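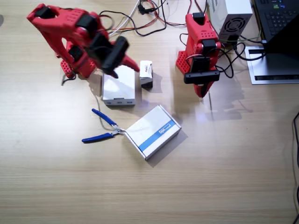 Fig. 1. Puesto de los dos brazos, con las cajas en la mesa.

Cuaderno de taller, proyecto Zirkora
20 de junio de 2024. Entrada redactada por el equipo de manipulación, taller Priststead

Este sitio utiliza cookies técnicas. Si continúa navegando, acepta su uso. Aceptar | Configurar

Objetivo de la sesión: dejar cerrada la rutina de aproximación a caja antes de la demostración del curso y comprobar si la calibración de diciembre sigue siendo utilizable. No lo es. El cero del codo del brazo izquierdo se ha desplazado y hay que repetir el procedimiento completo, no solo el offset.

Calibración. Se lleva cada articulación al punto medio mecánico, se guarda el cero y se recorre el rango a mano con el par desactivado. En los servos de 12 bits el centro teórico es 2048; el codo izquierdo daba una lectura desviada y además cambiaba entre dos arranques seguidos. Sospecha principal: tornillo del horn flojo. Apretado y repetido tres veces con la misma lectura. El brazo derecho no se ha tocado.

Límite superior del servo de base fijado en 4000 cuentas. Con el valor anterior el brazo podía cerrar contra su propio cable. Pendiente pasar el límite al fichero común, ahora mismo está solo en la copia local.

Aproximación. Consigna: bajar en diagonal hasta la esquina de la caja con franja azul, frenar y cerrar pinza. La versión actual del script Treloar interpola en espacio articular y la trayectoria de la punta sale curva. A velocidad baja se tolera; a velocidad alta la imagen de la cámara no sirve para nada.
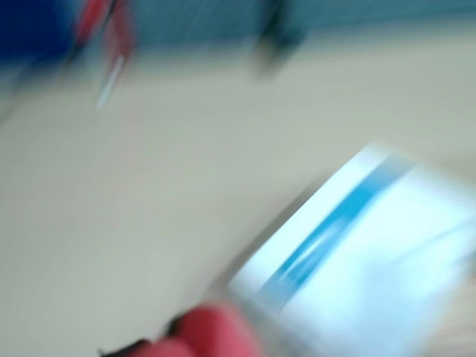

Fig. 2. Punta roja junto a la esquina de la pieza con franja azul. Imagen barrida.

Con imágenes así el detector de bordes devuelve direcciones paralelas al barrido y las da por buenas. Cambios aplicados:

- Exposición fija, sin automática. Pérdida de brillo asumible con las luces del techo encendidas.
- Descartar todo fotograma por debajo de 665 en la métrica de nitidez (varianza del laplaciano, recorte central). El umbral sale de mirar el histograma, no tiene más justificación.
- Pausa antes de la captura que decide el agarre. De momento es un sleep; debería depender de la velocidad leída en los servos.

Sombras. Segundo problema, independiente del anterior. La segmentación por nivel de gris toma la sombra del brazo como objeto: borde superior redondeado, lado izquierdo casi recto, contraste suficiente con la madera. La de la caja es peor, tiene un canto diagonal muy nítido y el ajuste de rectas lo prefiere al canto de cartón. La veta horizontal de la mesa añade ruido, aunque se elimina con un filtro de mediana.

Probado: umbral en saturación en lugar de gris. Separa bien las puntas rojas y los logotipos azules, pero el cartón blanco y la madera clara quedan demasiado cerca. Probado también restar un fondo sin brazo: inútil, la sombra se mueve con él. Lo siguiente sería usar el azul impreso como ancla y reconstruir la caja a partir de sus medidas conocidas.
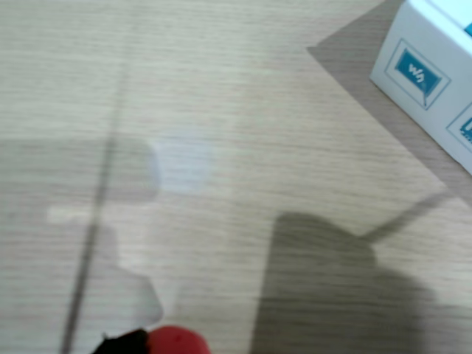

Entrega de persona a brazo

Ejercicio opcional del guion del curso. La persona acerca el papel por una esquina, la pinza cierra y la persona suelta cuando nota tensión. No hay sensor de fuerza; se usa la corriente del servo de la pinza como indicador de contacto. La señal es ruidosa y hay que filtrarla con media móvil, lo que añade retardo.

El papel cede y se comba al cerrar, de modo que el pico de corriente es mucho menor que con cartón. Con el umbral de las cajas la rutina no reconoce el contacto y sigue cerrando. Se necesitan dos perfiles, rígido y flexible, y que el operador elija antes de lanzar.
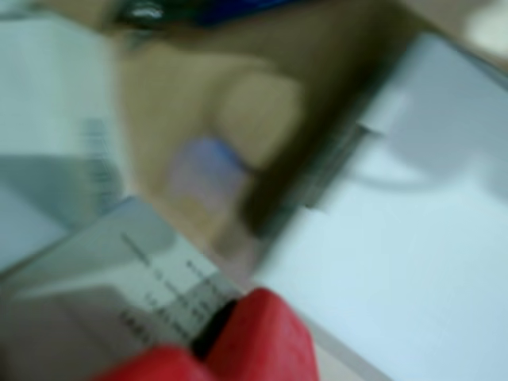 La lectura de texto en el papel queda fuera del alcance por ahora. Exigiría detener el brazo, esperar y capturar, y el módulo Andell no admite todavía una captura a mitad de secuencia. Anotado como mejora.

Norma para quien trabaje con la mano dentro del área: velocidad reducida por software y segunda persona con acceso al interruptor de la fuente.

Pendiente:
- Subir el fichero de calibración nuevo y borrar el de diciembre.
- Límite de base al fichero común.
- Sustituir el sleep por condición de velocidad.
- Difusor para la luz. Preguntar si hay alguno en el almacén.
- Marca de pintura en el tornillo del codo para ver si vuelve a girar.

© Priststead, taller de robótica. Contacto | Aviso legal | Volver arriba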